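From the back room: looking after the grippers

Hello again from the bench. Last issue I promised Danai Theodorakopoulos that I'd stop writing about cable ties and write something useful about the hand-held grippers. I've mostly kept that promise (there is one cable tie, sorry Danai). If you've joined since July, we run a pair of them in the lounge set-up at Oltska, and my job is to keep them behaving while other people get to do the fun part and pick things up.

A pair of grippers is a simple enough machine until you have to look after one. Two bodies, fingers that open and close, a marker cube or plate on top, a camera looking out over the fingers, and a cable that wants to go everywhere you don't want it. There's no arm and no motorized wrist. The arm is yours, and by mid-afternoon you'll know all about it.

I've been keeping a notebook since we took this pair over from the Prismont bench, and most of what follows is copied out of it with the swearing removed.

Start with the book

My favourite check for a pair is a hardcover book held between both grippers. A box is too kind to you. A book has boards that flex a little and a spine that's thicker than the other side, so if the left and right fingers aren't closing to the same place, the book will twist and you'll feel it in your wrists straight away. We use an old maroon one with a scuffed cover, and I've grown quite fond of it.

Hold it out in front of you at about chest height, squeeze gently, and keep an eye on the two marker cubes while you do it. If you have to cock one wrist to keep the book square, stop and sort out the fingers before you go on. I spent a whole morning last year fiddling with software when the trouble was one loose screw at the base of a finger. Markos Liapis found it in the time it took me to make tea!

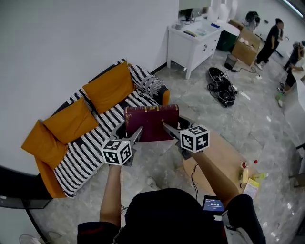
Markers, and why I nag about them

The markers are only print on a flat face, but everything downstream leans on them. My rules are boring. Don't touch the printed face with your thumb. Don't put a gripper down marker first, even for a second. Wipe with a dry cloth, and if a corner has started to lift, reprint the lot and don't try to glue it back down. I've glued one. It looked perfect and it was off by enough to spoil every run that day, and Chrysoula Petridis has not let me forget it.

Check the mount as well as the print. I give each one a little wiggle at the base, and if anything moves at all I take it off, clean out the seat and put it back on with fresh screws. We went through 19 of those tiny screws over the winter, a good few of which are now living under the sofa.

The view from the gripper

Once the hardware feels right, I look at what the camera on each gripper is giving me. You'll always get a big slab of the gripper's own grey body along the bottom, and that's fine, you want it there. What matters is that it sits in the same spot every time. If the body has crept up or leaned over to one side since the last check, the camera has shifted in its mount.

Then I lay the book flat on the round table and bring one gripper in over it, with the other hand working a bit further out so its marker is in view too. I want the title readable (A Treasury of World's Classics, in gold, very grand for a test object) and the far wall not smeared. Leave the ordinary clutter where it is. Bottles, tape, bags, whatever's on the table. A set-up that only behaves on a bare table isn't set up yet.
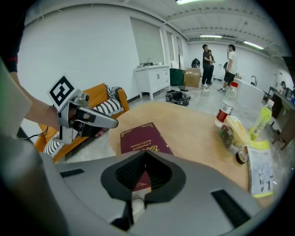 Soft things and awkward corners

The sofa comes last. Fabric is where you find out about the fingertips, and a worn pad that copes perfectly well with a book cover will slide straight off a cushion. Woo-jin Ryu does this part better than I do. He goes in low over the seat, closes slowly on a fold, and lifts no more than a hand's width before letting go. If it slips three times, the pads get changed.

It's also a good moment to check the lens. You're often tilted up when you work down among the cushions, and the ceiling lights will show up any fingerprint as a big milky smear. 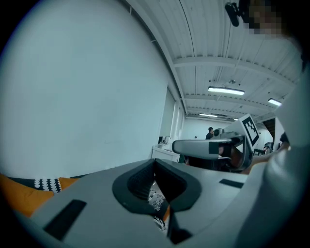
Woo-jin's other habit, which I've now stolen, is to do the whole thing again with his hands swapped over, left gripper in the right hand. It feels ridiculous. It did catch a stiff hinge in March that we'd both been making allowances for without noticing.

Cables (one cable tie only)

Leave slack at the gripper end, enough for a full turn of the wrist, and put your one tie well back from the body. A tight cable pulls the gripper round by a hair each time you reach, and you end up fighting it all day. Ours now run down along the forearm, and I haven't snagged a chair in weeks.

The log

Write it down, please. The counter on our left gripper read 2,336 closes when I last changed the pads, and I only know that thanks to Thodoris Panagiotou, who taped a pencil to the logbook. Date, which gripper, what you touched, your initials. If you moved a marker, say so in capital letters.

Spare pads are in the Karagiannis tin on the second shelf, left and right in separate bags. I'm down to nine, so if you take the last of either side, tell me before you go home. Next issue Chrysoula is taking over this spot to write about charging, and she has strong feelings about power boards.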